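Vallau Clothing Reuse and Repair Scheme
Second progress report to the Ristić Fund
Date of report: 12/8/18
Prepared by: Tsutomu Arai, scheme coordinator

1. Period covered

This report covers the work since the first report was accepted and the second payment released. It follows the headings in the grant letter. The money spent is set out in the separate sheet, and only the main points are repeated in section 5.

2. Collections

We now have 11 collection points in Vallau and the villages on the Barkulov road. Two were added in this period, one at the health centre and one at the primary school. The point at the bus station was closed after the bin was damaged for the second time. The station manager has offered us a spot inside the waiting room, and we expect to take this up once the new doors are fitted.

We received 2052 items. The largest share was children's clothing, followed by shirts and blouses, then trousers. Coats were fewer than we hoped for, as most people hold on to them until the spring. We have asked the school to put a note about coats in its September letter to parents.

Of everything that came in, 82 per cent was fit to go back out, either straight away or after a repair. The rest went to the rag merchant, apart from a small quantity that had been left in the rain and had to be thrown away. The target in the grant letter was 75 per cent. The better result is mostly down to the new signs on the bins, which say plainly what we can and cannot take.

3. Sorting and checking

Sorting was the slowest part of the work in the first period. Items were being checked in the hand, and faults were missed and came to light only in the shop. We changed the method in the spring. Each garment is now laid out flat and checked in the same order: collar, front fastening, cuffs, seams, hem. Anything needing work gets a paper tag and goes to the repair shelf.
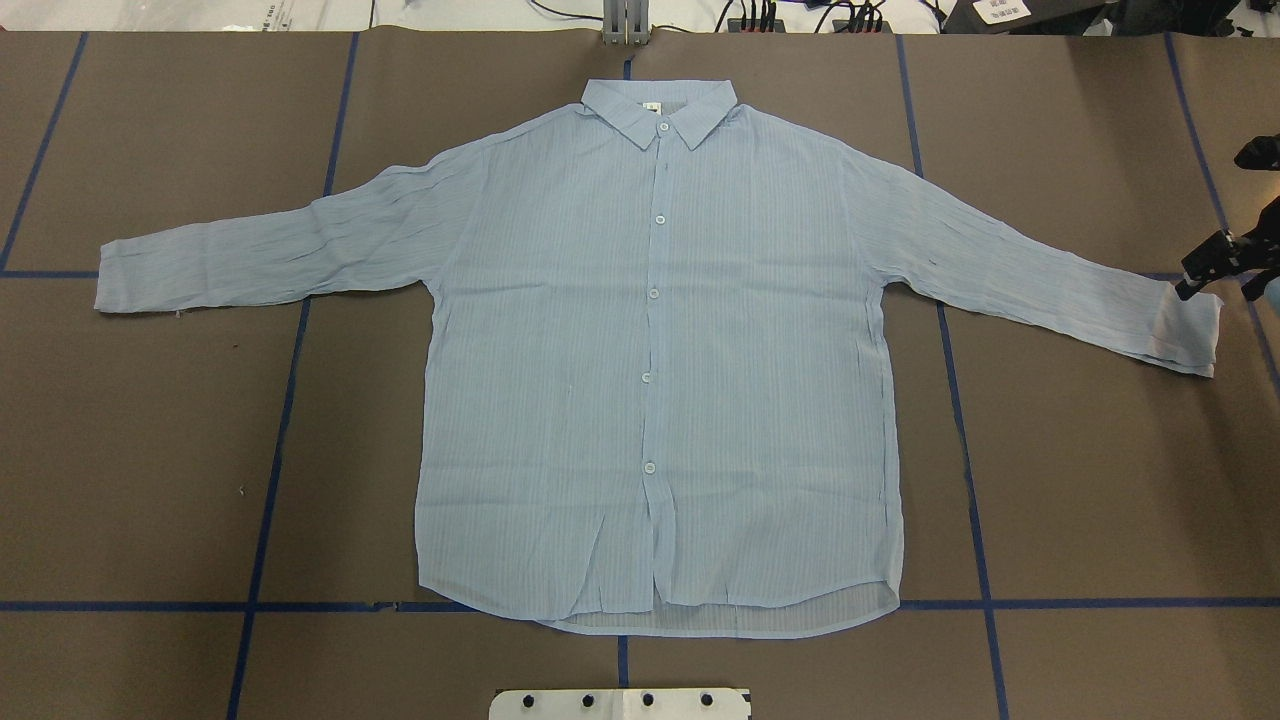
Striped shirt laid out flat, sleeves to the sides.

Thin fabrics need more care than the rest. Lightweight cotton and similar cloth tears at the underarm seam and is easily marked by a hot iron, and we lost several good blouses that way before the new steam iron was bought. These items are now kept in a separate crate and pressed at the lowest setting with a cloth over them.

Returns from the shop because of missed faults have dropped to nine for the whole period. Most of these were broken zips.

4. Repairs and training

The repair evenings have continued every fortnight except during the holiday closure. Button replacement and hemming are the most common jobs. Zips are still sent out to Vinura, the tailoring workshop on the market square, at the price agreed last year. Vinura has told us that the price will go up in the autumn, and we are looking at whether one of our own people could be trained to do the simpler zips in-house.

A short course in garment care was run twice. It covers washing labels, stain treatment, hand sewing and pressing. Both courses were full. Those who finish the course may use the sewing machines on open afternoons, and this has brought more people into the building than the repair evenings do.

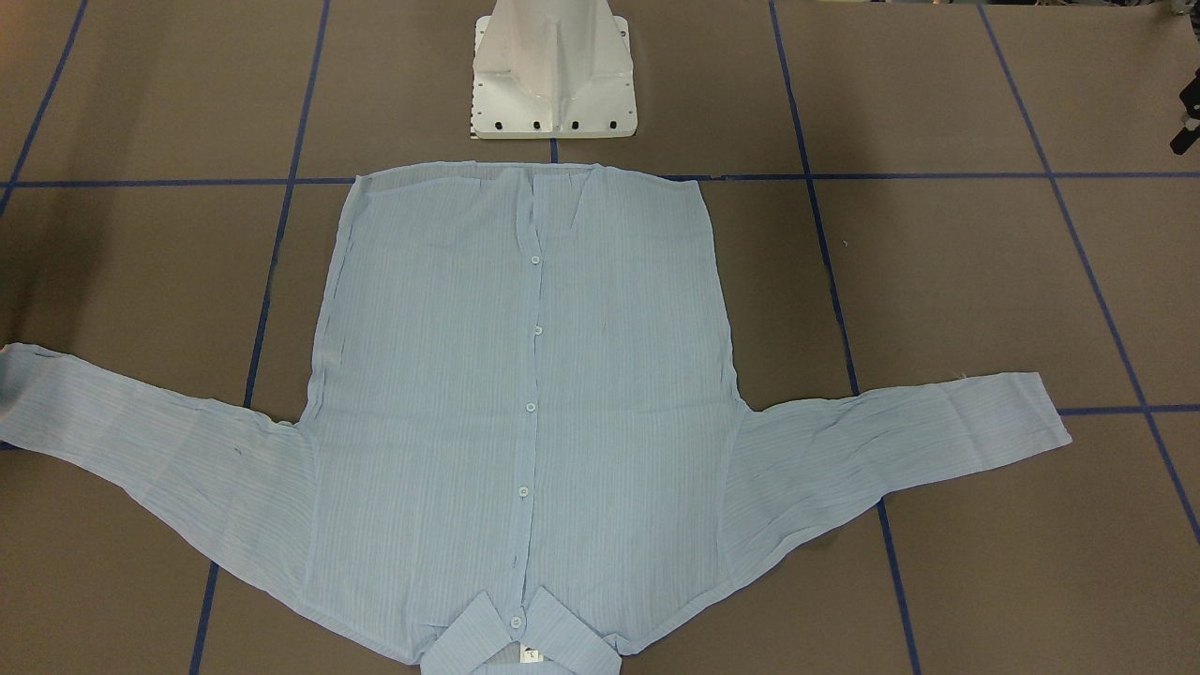 Lightweight shirt with fine stripes, spread out on the work surface.

The second overlocker listed in the budget has not been bought. The model quoted for is no longer sold, and the nearest replacement costs more. We ask for the Fund's approval to buy a serviced second-hand machine from the same dealer and to put the difference towards thread, needles and machine servicing.

5. Shop and spending

Shop income was slightly above the forecast. Shirts and school uniform sold best. Rent and heating were as planned. Transport costs were over budget because the van needed a new clutch, and the overspend has been met from shop income, with no call on the grant.

Folding and display took up more staff time than we had allowed for. Shirts were being put out on hangers and fell to the floor or were crushed on the rail. Long-sleeved shirts are now folded, with the sleeves turned in across the chest first, and stacked by collar size on the shelves beside the till.

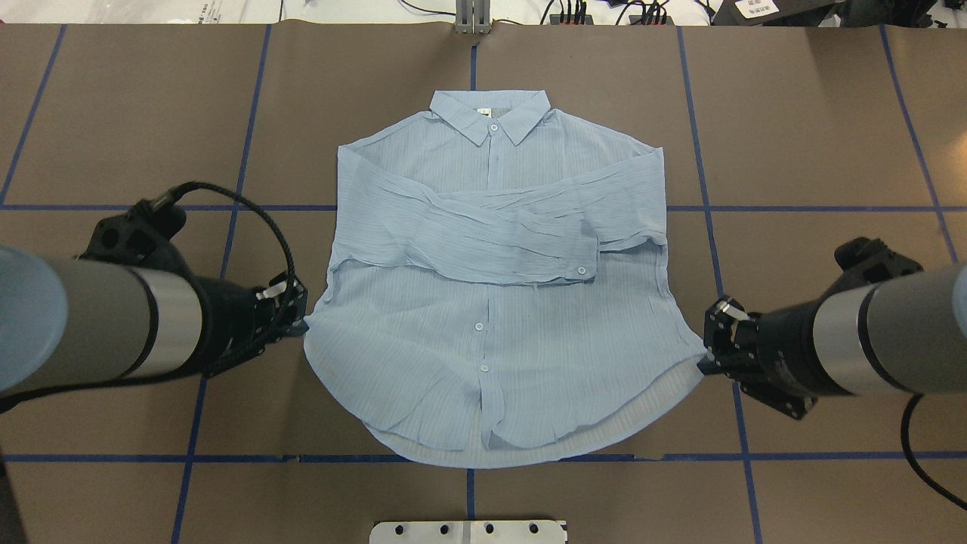
Milena wrote in the shop comments book that the folded shirts are much easier to look through than the rail was, but that the size ought to be on the shelf edge as well, so that people don't have to unfold half the pile to find a sixteen. Shelf labels have been ordered.

6. Next period

The main tasks are to reopen the bus station point, run the garment care course a third time, and settle the question of zips before the new price comes in. We also need to renew the lease on the storeroom. The landlord has agreed to the same rent for another year but wants the back gutter repaired at our cost, and we are waiting for a quote. A copy of the lease will be sent to the Fund when it is signed.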